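Washing knit sneakers in the machine

tapsell_road
Jul 10, 2019
Has anyone put knit uppers through a regular wash? Mine are black, 14 months old, and they smell. The tag says hand wash only, which I don't have the patience for.

Parkow
Cold, gentle cycle, insoles out. I've done it once a month for two years. No dryer.

Arif Fakir
I wouldn't. The knit is fine, it's the glue that goes. I lost a pair after three washes — the sole came away at the toe. Black knit, same sort as these.

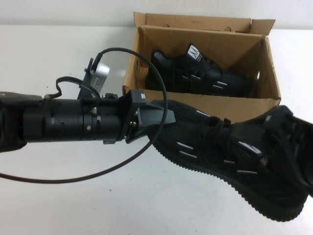 Parkow wrote that cold water doesn't hurt the glue, and I agree with that. What wrecks it is a fast spin. Mine goes down to 450 and I've never had a sole lift.
— Nuven

Arif Fakir
Mine were on low spin too. Maybe a cheaper glue. I use a bowl and dish soap now, takes about 14 minutes.

Parkow
Did you dry them on a radiator?

Arif Fakir
Near one, yes.

Nuven
Then I'd blame the radiator. Stuff them with newspaper and change it after an hour.

tapsell_road
Going to try the bowl first. Does baking soda leave marks on black?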